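Club Handbook > Two-Arm Bench > Section 6: Setting Up the Box Folding Task

Print this page | E-mail this page

6. Setting Up the Box Folding Task

Welcome to the part of the handbook most of you flipped to first. The folding task is the one our club takes to the Kondetti student meet in August, and it is a lovely way to learn how two arms share one job. Please read the whole section through before you switch anything on, even if you sat in on Xiaoyan Xue's practice evening and feel you remember it all.

6.1 Before you start

1. Sign the bench log and write down which pair of arms you are using.
2. Clear the tabletop and wipe it with a dry cloth. Crumbs and eraser dust will make a blank slide in ways you'd never expect.
3. Check that both base plates are tight on the front rail. Try each one by hand – a gentle wiggle is plenty.
4. Follow each cable with your finger from the base up to the gripper. There should be enough slack for the elbow to open all the way.

Caution: Keep hands and sleeves out of the work area whenever the arms have power, and tie back long hair. One person stays by the stop switch for the whole run, and that person does nothing else.

6.2 Placing the blank

5. Take a fresh blank from the Fevix folder and bend every crease back and forth once. New card is stubborn, and the grippers have a lot less patience than you do.
6. Lay it flat in the far half of the table, where both arms can get to it comfortably.
7. Load program 614 and choose "slow." Bring the left gripper in first, let it settle, and then bring in the right.
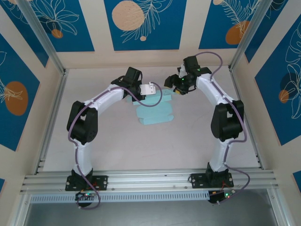 8. Step through the approach one move at a time. If the grippers get closer to each other than the width of your thumb, pause and back the right arm out before you touch the left.
9. When you're happy with the approach, save it under your team name and run it again from the start position.

Note: Three clean runs in a row at slow speed earn you the use of "medium." Crescencio Beltrán signs off on speed changes, and he is very happy to be asked (bring your log sheet with you!).

6.3 If the blank moves

Small shifts are normal. Pause the program, open both grippers, send the arms home and set the blank back by hand once they have stopped. If it keeps creeping, look at the fingertip pads – a worn pad is the usual culprit, and spares are in the drawer marked Vustness.

Once a blank has gone soft at the creases, put it in the scrap tray and start with a new one. Section 7 covers closing the lid.

Print this page | E-mail this page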